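Subject: Re: [allotment-growers] Strawberries from runners, or buy new plants?
From: Ilgın Yüksel
To: allotment-growers list

Hello all,

Thank you for the many answers about the water butts, I will write separately on that. Now I want to reply to the question from Plenislow, which I quote so that the newer members can follow:

> We have two beds of strawberries which were planted before we took over
> the plot. The first year they gave a lot, last year less, and this June
> the fruits are small and many are hard on one side. The plants make
> a great many runners. Should we pot up the runners and start again from
> them, or is it better to buy new plants? Our neighbour says the old
> plants are tired and must all go on the compost. Also, what do people
> do about straw? The price here is now very high for a small bale.
>
> Karabulut, plot by the lower gate

Dear Karabulut,

I have grown strawberries on two different sites, first at Jinlow and now here, and I made most of the mistakes at Jinlow. So please take this as the experience of one person on heavy soil.

About the age of the plants, your neighbour is mostly right. I keep a plant for three summers, sometimes four if it is in a good place. After this the crown becomes woody and stands up out of the soil, and the fruits become small. If you do not know the age, look at the crown. When it is thick like a thumb and has several heads, it is old.

Now the fruits which are hard on one side. This can have more than one cause. With me it was poor pollination, because I had left the fleece on during flowering and the bees could not come in. The seeds on one side were very small and close together, and the flesh under them did not grow. A cold week at flowering can do the same. But if you see also crinkled leaves, or yellow patterns on them, then I would think of a virus, and in this case you should not take any runners at all. The young plants will carry it with them and you will have the same trouble in a new bed.

If the leaves look healthy, runners are very good and they cost nothing. I do it in this way. I choose in June the plants which have cropped best and put a stick beside each one. It is important to choose while there is still fruit, for in August all the plants look equal and you cannot remember. From each of these I let four or five runners grow and cut away the others. I sink small pots into the soil, put the first plantlet of each runner on top and hold it with a bent wire. The second and third plantlets on the same string are weaker, so I take only the first. After five or six weeks they have roots and I cut the string.

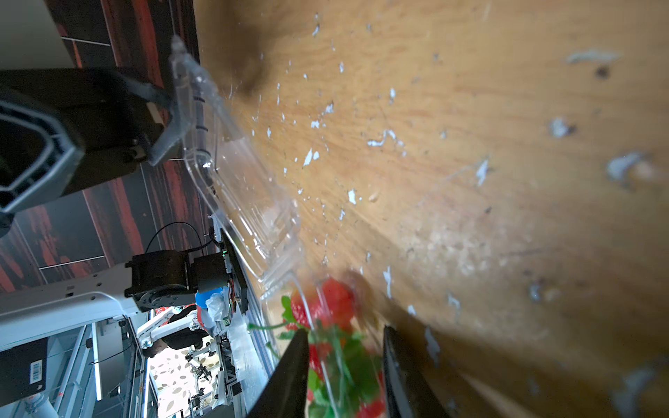 The new bed should not be in the same place as the old one. I wait at least three years before strawberries go back, and in between I grow beans and then onions there. Potatoes I would avoid, as they can share a wilt disease with strawberries. Before planting I dig in one barrow of old compost for each bed, not more. At Jinlow I gave too much manure and had beautiful leaves up to my knee and hardly any fruit.

Plant at the end of summer if you can, with the crown exactly at the level of the soil. Too deep and it rots, too high and it dries out. I leave a space of 30 cm in the row at the beginning and remove the weak ones after the first winter.

For straw I have no cheap answer. I used shredded cardboard for one season and the slugs were very content with it. Wool mats are good but they are not cheaper. Two people on our site share a big bale from the riding stables, and perhaps this is possible for you also – you would need only somewhere dry to keep it. Put it down when the first fruits begin to hang, not earlier, because straw keeps the soil cold.

If you decide to buy, I can recommend bare-root plants more than those in pots. I ordered mine from Plurnero and they arrived a little dry, but after an hour in a bucket of water only one of them did not grow. Perhaps do half and half: one bed from your own runners and one bed bought, of a later variety. Then you have fruit over a longer time, and if one bed gets ill you do not lose everything.

One question from my side to the list. Has anyone kept a late variety under a cold frame into October? I tried it once and had plenty of flowers but the fruits stayed white. I do not know if the reason was the light or the variety.

I am on the plot most evenings after six, so Karabulut, if you want to see how the pots are sunk, please come by. I have also some bent wires left over.

With kind regards,
Ilgın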